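Reporting period ending 2025-06-18
Project: Eria bench cell, setup and upkeep
Prepared by: Prusby workshop, for the Hillivent equipment fund

## Where we are

The Eria cell is up and it's working every day! At the last report we had an arm on a bench and a long list of things to fix. Most of that list is gone now, and the cell has logged 389 pick-and-place cycles since the table was re-marked. The task is the same as in our proposal: pick up a small drink bottle and set it upright in a paper cup. It sounds simple, and it's a wonderful way to find every loose screw you own.

## Gripper and wrist camera

The biggest change is at the fingers. We took off the old flat pads and fitted the blue ribbed ones, which flex a little as they close and are much kinder to a bottle with a wrapped label. Finger alignment is now part of the morning check (jog to the bottle, look at the wrist view, adjust the mounting blocks if the two sides don't match).

We also refocused the wrist camera. Before, the label text went soft at close range and we had trouble telling whether the bottle was turned. Now the lettering on the front is easy to read. 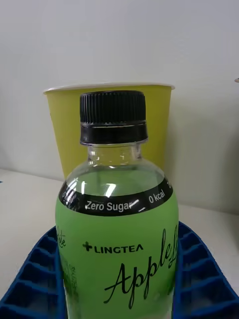

*Wrist camera view after refocusing. "Zero Sugar" and the LINGTEA name are both readable.*

The new focus setting is written on the cell card, so anyone who swaps the camera can get back to it. Swapping and refocusing takes 30 minutes, and we'd love to bring that down.

## Table and fixed camera

Small strips of red and blue tape mark positions on the white tabletop. We put down fresh ones in May and checked them against the fixed camera, and the gain was bigger than we hoped for. Resetting the cups and bottles between runs used to be a matter of squinting. With the tape in place, two people can reset the bench and end up with nearly the same layout.

The routine we've settled on:

1. Wipe the tabletop and press down any tape that has started to lift.
2. Stand the cups at the back, with a clear gap between them.
3. Stand the green bottle out in the open, forward of the cups.
4. Open the gripper and bring it in low, then compare the fixed view with the reference still. 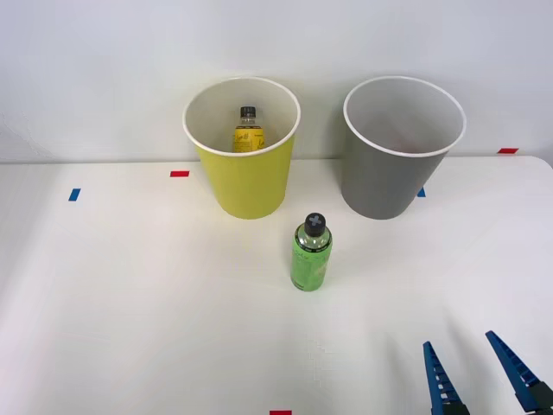 5. Start the run, and write down anything that had to be nudged.

## Arm and cabling

Cabling is where we spent the most hours, and there's still work to do. The arm itself has been very steady. We went over every joint from base to wrist, tightened what needed it, and re-zeroed the lot. Meinecke supplied the replacement wrist cable, and fitting it cleared up the dropouts we reported last time. There were 47 of those in the previous period and 2 in this one, so we're delighted.

The remaining trouble is slack. With the gripper over the yellow cup, the loops near the wrist and the long run to its right take up a lot of room, and part of the fixed view of the cup goes with them.
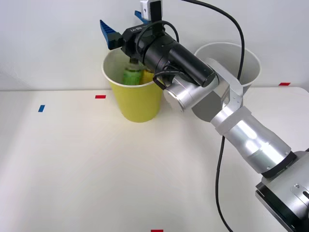 *Arm over the yellow cup, green bottle inside. Note the cable loops by the wrist.*

We'll try shorter leads and a clip on the forearm. Whatever we choose has to leave enough length for the wrist to turn all the way.

## Next period

- Shorten and clip the wrist cables, then repeat the joint check.
- Order a spare set of ribbed fingers.
- Write up the camera swap so it can be done from the card alone.
- Run the full cycle test again in August.

Spending is within the approved budget, and the spare fingers come out of the parts line.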